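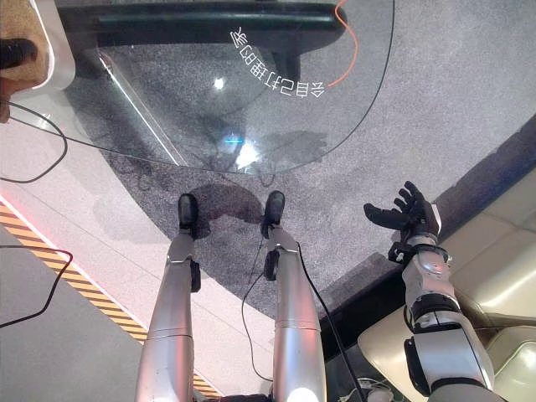

職業用直線ミシンを買い替えて半年、ようやく落ち着いて感想を書けるようになりました。機種はStelbyの直線専用機、水平釜、自動糸切り付き。ジグザグも飾り縫いもできません。まっすぐ縫うだけのミシンです。でも、これが本当に楽しい!

前に使っていたのは母のお下がりの家庭用で、ボタンホールもアルファベットの刺繍もできる多機能なものでした。愛着はあったんですが、帆布を重ねると針がためらうように止まってしまい、トートバッグの持ち手付けはいつも手回し。肩がこるし、縫い目は蛇行するし、七月に友人から頼まれたバッグをまとめて縫ったときに、もう限界だなと思いました。

届いてまず縫ったのは8号帆布の四枚重ねです。針は16番、糸は30番。フットコントローラーをそっと踏んだら、いちばん遅い速度のままストン、ストンと入っていくんです。低速でこれだけ力が落ちないのは想像以上でした。厚いところに差しかかっても音がほとんど変わりません。調子に乗ってデニムの脇線の折り返し部分もやってみましたが、段差の手前で押さえが斜めになるので、後ろに厚紙をはさむ必要はあります。はさめば問題なし。

逆に薄物はどうかというと、ローン地はかなり気を使います。最初は縫い始めで生地を針板の穴に食われました。針を9番に替えて、押さえ圧のダイヤルを2まで下げ、糸端を後ろに軽く引いておくと落ち着きます。説明書には薄物のことが数行しか書いていないので、ここは自分で端切れを縫って探すしかないです。私は針と糸と押さえ圧の組み合わせを小さな布見本にして、リングで綴じています(作るのも見返すのも楽しいので、おすすめ)。

下糸巻きは速いです。ただ、巻き終わりで自動では止まりません。家庭用の感覚でよそ見をしていたらボビンがぱんぱんになって、釜に入らず巻き直しました。巻き加減は八分目くらいがちょうどいいと思います。

糸はふだんAmbrosioのポリエステル300m巻きを使っています。色数が多く、ほこりが少ないのが気に入っていて、このミシンとの相性もいいです。綿糸も試しましたが、釜のまわりに綿ぼこりがたまるのが目に見えて早く、掃除の回数が増えました。針板はねじを外すと簡単に取れ、付属のブラシで払って油を一滴さすだけ。この手入れの時間もけっこう好きです。油をさした直後の音がまた、いいんですよね。

膝上げレバーについても書いておきます。買う前は要らないと思っていました。今はこれなしには戻れません!両手で布を持ったまま押さえが上がるので、角を曲がるときやポケットのカーブが段違いにきれいになります。慣れるまで三日ほどは膝がどこにあるのかわからず、空振りばかりでしたが。

押さえ金は別売りでZornoraの段付き押さえを追加しました。ステッチ幅2mmの右段付きです。コバステッチがぴしっと揃うので、襟やカフスを縫う人には最初から一緒に買ってほしいくらい。取り付けはねじ一本で、がたつきもありません。

気になるところも少し。まず重いです。出しっぱなしにできる場所がないと、しまうのが億劫になると思います。私は高さ71cmの机に置いたままにしました。椅子が低いと肘が上がって疲れるので、座面を42cmから少し上げたら楽になりました。手元のライトは白くて明るいものの、黒い布に黒い糸のときはスタンドを足しています。それから自動糸切り。便利なんですが、30番糸だと裏に短い糸がぴょこっと残ることがあり、表に響くところは手で切っています。

音は、家庭用より低くて太い感じです。防振マットを敷いて、夜の九時以降は踏まないようにしています。

ソーイング仲間のZineb Errajiさんがうちで試し縫いをしたときは、ファスナー付けを一本終えたところで「もう一本やっていい?」と言って、結局ポーチをひとつ仕上げて帰りました。彼女はJurkgateの古い鋳鉄の足踏みを大事に使っている人で、電動は縫い目に表情がなくてつまらないとずっと言っていたんですけど、膝上げだけはうらやましいそうです。

一台で何でも済ませたい人には向きません。ニットも端の始末もできないので、うちではロックミシンと二台並べています。バッグ、シャツ、カーテンなど直線の多いものをたくさん縫う人なら、すごく気に入ると思います。今は11号帆布でエプロンを縫っているところで、ポケットの補強ステッチを何色にするかまだ迷っています。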